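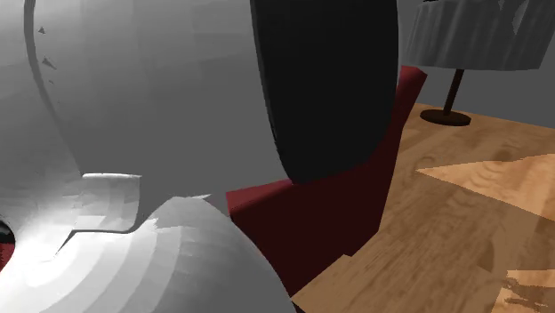
Render com acabamento fosco em cinza-claro e branco; facetas da malha visíveis.

Perguntas frequentes: serviço de renderização Dranano
Última atualização: 30 de julho de 2022

Envio de arquivos

Quais formatos de modelo são aceitos?
OBJ, FBX e glTF (nas variantes .gltf e .glb). Arquivos nativos de programas de modelagem devem ser exportados antes do envio. No caso do OBJ, o arquivo MTL e as texturas precisam estar no mesmo pacote ZIP, com caminhos relativos. Caminhos absolutos são ignorados na importação e o material é substituído pelo cinza padrão.

Qual é o tamanho máximo do pacote?
2.000 MB por envio, já compactado. Projetos maiores podem ser divididos em vários pacotes, desde que todos usem a mesma origem e a mesma unidade de medida.

Em que unidade o modelo deve estar?
Metros. O OBJ não registra a unidade de forma confiável, e um modelo exportado em milímetros será lido com escala mil vezes maior. A unidade pode ser corrigida na tela de conferência, antes de o trabalho entrar na fila.

Qual é a convenção de eixos?
Y para cima no glTF. Para OBJ e FBX, o eixo vertical é selecionado no formulário de envio.

Malha e sombreamento

Por que as superfícies curvas aparecem com facetas?
Há duas causas habituais. A primeira é a exportação com normais por face: cada polígono recebe iluminação própria e as arestas ficam marcadas, mesmo em malhas densas. Nesse caso, reexporte com normais por vértice e ângulo de suavização de 30 graus. A segunda é a baixa densidade de polígonos. A suavização de normais altera o sombreamento, mas a silhueta continua poligonal, e a correção exige subdivisão no programa de origem.

O Dranano subdivide a malha automaticamente?
Não. A geometria é renderizada como recebida. A subdivisão automática foi retirada na versão de outubro por deformar cantos vivos em bancadas e rodapés.

Aparecem manchas escuras triangulares no modelo. O que são?
Em geral, normais invertidas ou faces degeneradas (área nula). O relatório de importação lista os objetos afetados pelo nome. Vértices duplicados em junções entre duas peças também produzem o defeito.

Como são tratadas as faces coplanares?
Duas faces na mesma posição disputam visibilidade e geram um padrão irregular. Mantenha distância mínima de 5 mm entre superfícies sobrepostas, ou remova a face oculta.
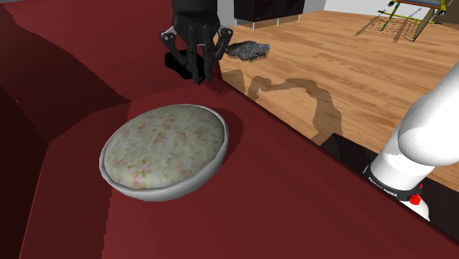
Materiais e luz

Quais canais de textura são lidos?
Cor base, rugosidade, metalicidade, normal e oclusão de ambiente. Mapas de brilho especular do fluxo antigo são convertidos para rugosidade por inversão simples, com resultado aproximado. Mapas de deslocamento são descartados.

Por que uma cor escura sai diferente da que foi definida?
Verifique o espaço de cor. A textura de cor base deve estar em sRGB; as demais, em linear. Uma textura de rugosidade marcada como sRGB altera o reflexo e, em tons escuros, a diferença é mais perceptível. A curva de tons aplicada na saída também interfere e pode ser desativada na opção Saída > Transformação de cor.

Bordas serrilhadas podem ser corrigidas depois do render?
Apenas em parte. A rotina de pós-processamento atua sobre contornos de alto contraste e não recupera detalhe de textura. É preferível aumentar o número de amostras por pixel. O perfil Rascunho usa poucas amostras e não deve ser usado para entrega.

Fila, prazos e retenção

Qual é a ordem de processamento?
Ordem de chegada dentro de cada perfil. O perfil Rascunho tem fila separada.

Por quanto tempo os arquivos ficam disponíveis?
Os resultados, 30 dias a partir da conclusão. Os modelos de origem são apagados após 10 dias. O prazo não pode ser prorrogado pelo painel.

Um trabalho interrompido é cobrado?
São cobrados os quadros concluídos. Falhas de importação não geram cobrança.

Existe integração com o Utside?
Sim, somente para leitura. As bibliotecas de materiais do Utside são importadas com os nomes originais; alterações feitas no Dranano não são gravadas de volta.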